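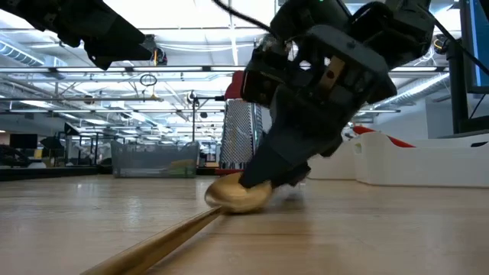
*A gripper at the bowl of a gold-coloured spoon, with a box grater and storage bins behind.*

**Teaching by demonstration** is a way of getting a robot to do a job by showing it the job, instead of writing out every movement in code. A person leads the robot through the task, the joint positions and camera views are recorded along the way, and a great many such recordings are later used to train a control program. The idea is an old and rather homely one – it is much how most of us learned to lay a table.

There are two common ways of going about it. In *hand guiding*, the teacher takes hold of the arm itself and moves it through the task, which feels natural but tends to put the teacher's own hands and sleeves into the camera's view. In *remote control*, often called teleoperation, the teacher works a separate set of controls and the robot follows along. With two arms this takes a good deal of getting used to, and newcomers are usually a little clumsy for the first few sessions (everybody is).

### Kitchen tasks

Kitchen utensils are a favourite subject. Spoons, ladles and spatulas are cheap and familiar, yet they differ in length, shine and balance, and a thin handle lying flat on a table is surprisingly awkward to pick up.

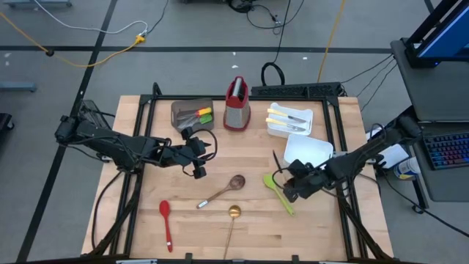 Sorting exercises of this kind generally begin with the utensils laid out at different angles, and the layout is changed between recordings so that the program doesn't simply memorise one arrangement. The Magagula set, gathered at Parkport using the Erix recording software, holds 282 demonstrations by 4 teachers, and almost 12 of every hundred attempts were set aside for dropped items or long pauses. Whether such attempts ought to be thrown away is still argued over, as a fumble followed by a good recovery can be well worth keeping.

### See also

- Clullness scoring scale
- Hand guiding
- Two-armed manipulation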